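Giving up the car, four months in

Sep 18, 2020

I sold my car in May. It was a small gray hatchback with a bad clutch and I got less for it than I wanted.
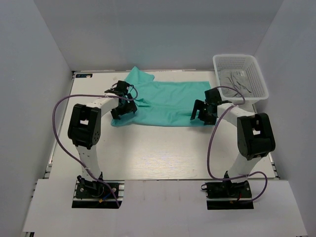 The plan was to try one year without a car and then decide. I am writing down how it has gone so far, mostly because two people at work have asked me and I keep giving them different answers.

My commute used to be a drive of 20 minutes if the bridge was clear. Now I take the 57 bus from the end of my street to Norkton and walk the rest. The bus is slower. On a good morning I'm at my desk ten minutes later than I would have been with the car, and on a bad one it can be half an hour. I have started leaving at seven and that has fixed most of it. I read on the bus, or I look out the window.

Groceries were the part I worried about. I used to do one big shop every two weeks and fill the trunk. Now I go three times a week with a backpack and buy what fits. I throw out less food than before. I also don't buy the large bag of rice anymore, and I miss having it. Rekha Dubey lives two floors down and drives to the wholesale store every month, and she has offered to bring me one. I said yes and then forgot to give her the money, so I need to do that this week.

The money side is simple enough. Insurance, parking, gas and a repair here and there used to come to a lot more than I liked to admit. The last repair alone was 900 dollars, and that was the clutch that still didn't feel right afterward. The bus pass is a fraction of that. I have taken a taxi maybe twice a month, usually late or in heavy rain. Even with those added in I am well ahead.

What I have not solved is Susedow. My aunt lives out there and the train only goes as far as Anden. From Anden it is 8 miles on a road with no shoulder, so walking is out and I would not want to ride a bike on it either. In June my cousin picked me up at the station. In July Umesh Pant lent me his car for the day — I filled the tank and brought him mangoes. Both times it worked, but I don't like asking. I used to go out there whenever I felt like it, and now a visit has to be arranged ahead of time. I have been there less this summer than in any summer I can remember.

I did look at renting. The place near me wants a two-day minimum on weekends and a deposit that takes a week to come back. Dinesh Khurana says there is a cheaper one behind the post office. I haven't called them yet.

A few smaller things. My shoes wear out faster. I know the names of the streets between my apartment and the river, and before this I knew maybe half. I sleep a little better, though that could be the earlier mornings. I carry an umbrella every day and have already left one on the bus.

Winter is the real test. The stop at the end of my street has no shelter and the wind comes straight up from the water. I bought a heavier coat last week and I've been told I will also want better boots. If I am still doing this in January I'll write another post about it. For now I'm going to call the rental place and see if they have anything for my aunt's birthday.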